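Fraud check of office accounts and messages, Flosalel, Plomutport branch
Checked by: Petronella Msimang, 18th February

1. Staff know how to report a strange message. OK. I asked 17 persons, all knew the address.
2. Profile photos of new contacts are searched before reply. PARTLY. Sizwe does it, the sales desk does not. 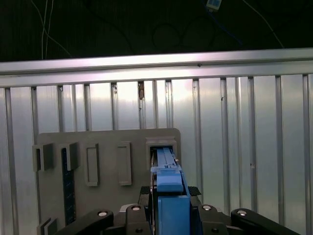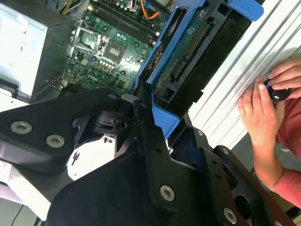
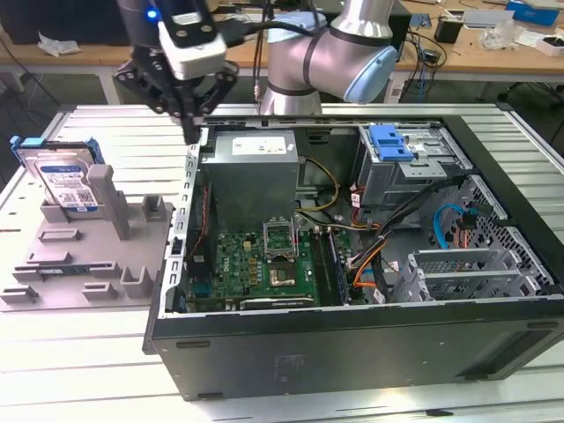 3. Payments over 500 need a second signature. OK.
4. Change of bank details is confirmed by phone. NOT OK. One supplier was changed by e-mail only. Please call them on the old number.
5. Old mailboxes closed. PARTLY, 8 are still open.
6. Gift card requests are refused. OK.

Next check in September, by Xolani Zulu.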